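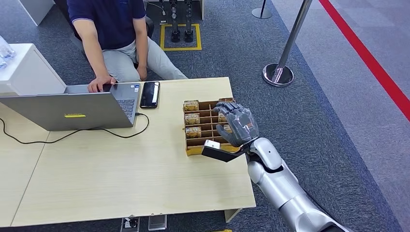 The table as it stands. Seam in the lower left, sorting tray in the middle.

Two-piece table with a seam, small packets, one divided tray. How do I make this less annoying?

Asked by Troletti on March 29, 2018
Viewed 2205 times, 3 answers

I have a table made of two sections pushed together, pale wood grain, perfectly fine table. It's where the laptop lives, and also where I sort small packaged samples into a wooden tray with a grid of slots. The samples are little things with gold and white labels, all the same size, all determined to look identical from a sitting position.

Two problems. First, the seam. Anything I write on top of it gets a ditch through the middle, and crumbs go in there to retire. Second, the laptop cord takes the scenic route over the tabletop before it goes off the side, and I catch it with the tray every time I slide the tray over. There are outlets in the floor right under the front edge, which somebody presumably paid good money for, and I'm not using them.

I'd like to keep laptop and tray on the same table. I'm not buying a new one. I asked at Jondale, where the table came from, and was offered a new one.

Answer from Sisodia
Marked as helpful by 36 people

Do the seam first. Get underneath and look for connector plates or predrilled holes along the joint. Most tables sold in sections have a place for them, and the plates are usually still in a bag in somebody's drawer. Level the feet before you tighten anything, or you'll lock in the step you're trying to get rid of. If there are no holes, a pair of C-clamps and a flat mending plate will do it. Use short screws. Measure the top, then measure it again — I have a table at home with two tiny volcanoes in it.

For the cord, run it off the front edge, straight down to the floor outlet, with a stick-on clip under the tabletop so it doesn't slither. Leave enough slack that the laptop can move a few inches. Check that nobody's chair rolls over the plug.

As for the tray, put a strip of masking tape along the front of each row and write on that. Then fill from the left and don't skip slots.

Answer from fornow_7

Get rid of the tray. I use muffin tins.

Comment from Troletti: The tray is the one part I like.

Answer from pegboard_dad

Agree with Sisodia on the plates. I'd add felt pads under the tray so it slides without scraping. Mine lasted from May until the cat found them. Also you could turn the whole table around so the seam is on the side you don't use, though I guess then the outlets are on the wrong side. Never mind that part.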